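April, student project, bench log - Latar fixture task

Three wooden cylinders in play, four knobs on the fixture. Both grippers in hand, cables at the rear. Task order stays as in the Vimon handout: pick left, pick right, place, release.

Set limit to 50 takes per operator before a change. Finger pads to be checked for play at the screws at each change, same with the inserts. Recalibrate opening width after any pad swap - last month's Flurkberg set was lost to this.

To do: label cables L/R, fix start positions for the cylinders, agree file naming with the other group.

Bench, cylinders and pads:
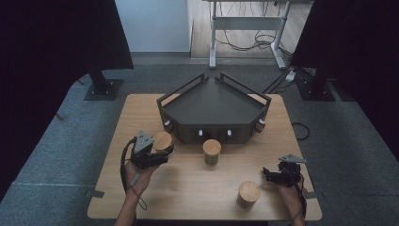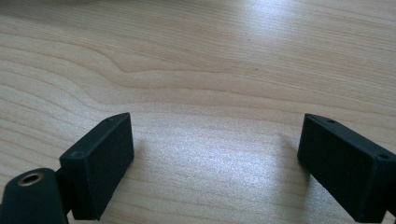
Panganiban adds that 50 is too many for one operator and wants a break at the halfway point, with the opening width logged before and after it.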